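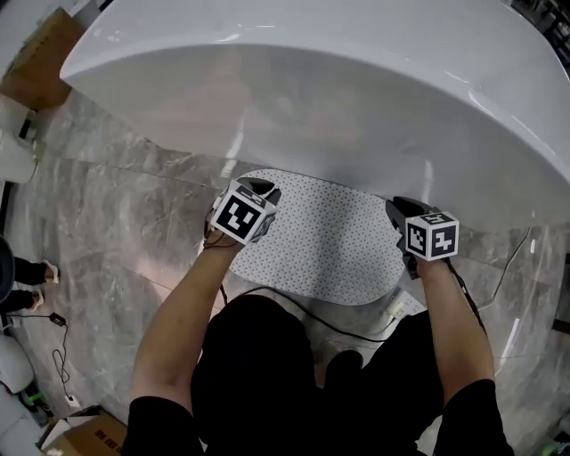 Stasiv showroom staff to teach cleaning robots by hand – first stage under way in Bandale

FOR IMMEDIATE RELEASE

BANDALE, June – Bathroom retailer Stasiv and automation company Gritivura have started work on a floor-level automation project at the Stasiv showroom in Bandale. Aim: take the repetitive morning and closing jobs off the sales team. Mats, tubs, washbasins, display stands. The lot.

No robot arms on the sales floor yet. First comes the teaching. People do the jobs themselves using hand-held grippers, one in each hand, and the movements are recorded. Coded marker blocks on the grippers help work out where each one is and how it is turned. The recordings go to Gritivura, which uses them to train the software that will later run a robot doing the same task.

Why a showroom

Plenty of automation in warehouses already. Very little in showrooms, and the work is different. Displays move. A tub that was by the window in spring is next to the stairs by summer. Glossy surfaces throw reflections back at the cameras, customers leave things in odd places and a soft mat never lies the same way twice. Fixed programing does badly with all of that, so the project is built on recordings of people working on the real floor, next to the real tubs.

Stasiv also wanted it done in Bandale and not in a lab. The team there knows how the floor should look at opening time, and that is the standard the system has to meet.

What is being recorded

First set of tasks:

Laying out and straightening bath mats beside freestanding tubs
Wiping tub rims
Picking up bottles and small display items and putting them back in position
Clearing light packaging from around the displays after a delivery

Each task is repeated 200 times, from different starting positions and with different people. Sessions are kept to 2 hours. Longer than that and arms get tired, movements get sloppy, and the recordings aren't much use. Cables are a known nuisance – a tidier setup is on the list for the next stage.

Gripper movements only are used in training. Footage that shows customers is deleted, and sessions stop when a customer needs the area.

What changes for the team

The Bandale showroom has 21 employees. No jobs are being cut under the project and no contracted hours reduced. Stasiv has put that in writing to all staff, and it holds for the full length of the agreement with Gritivura.

What does change is the day. At present the first hour goes on setting the floor straight, and part of the last one too. Once the system is running, most of that time goes to customers, to planning appointments and to after-sales calls, which have been slipping. Staff will still walk the floor before opening and have the final say on whether a display is right.

Recording sessions are paid working time. Nobody has to take part. Those who do get a half-day of training on the grippers first and can drop out at any point without giving a reason.

Also new: a role on each shift for checking the system's work, correcting it and logging faults. It comes with a higher pay band. Open to existing employees before it is advertised outside.

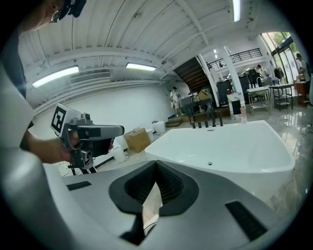 One of the questions raised at the staff briefing was what happens once the recordings are finished: "If it learned the job from us, do we get a say in how it does it?" Stasiv's answer is yes. The shift checkers can stop a task, send it back for re-recording or take it off the list altogether. Another remark from the same briefing was that wiping rims is hard on the back and could go first, thank you very much. It has been moved up the schedule.

Other points from the briefing, answered in short. Recordings will not be used to measure how fast anyone works. They will not go in personnel files. If the system is down, the old rota applies and the time is planned for, not added on top of a normal shift.

Safety

Netonum, a workplace safety firm, is reviewing the project seperately from both partners. Its remit covers lifting and posture during recording, trip hazards, and safe distances once a robot is on the floor. Netonum can pause the work at any stage. Its report goes to Stasiv staff at the same time as management, full text.

The robot will work outside opening hours only during the trial. It will be slow. Slower than a person, at least at the begining, and the schedule allows for this.

What happens next

Recording in Bandale continues for 4 weeks. After that Gritivura trains the system off site and returns for supervised trials after closing, starting with mats and rims. Stasiv will decide on other showrooms only after the Bandale team has given its own assessment.

The showroom is open as normal throughout. Customers may see people working with the grippers among the displays. Questions welcome – any member of the team can explain whats going on.

About Stasiv

Stasiv sells freestanding tubs, washbasins, toilets and fittings through its own showrooms.

About Gritivura

Gritivura develops robot systems for everyday handling and cleaning tasks in shops and showrooms.

Press contact

Stasiv press desk, Bandale showroom. Interviews with project staff by arrangement, mornings before opening preferred.

ENDS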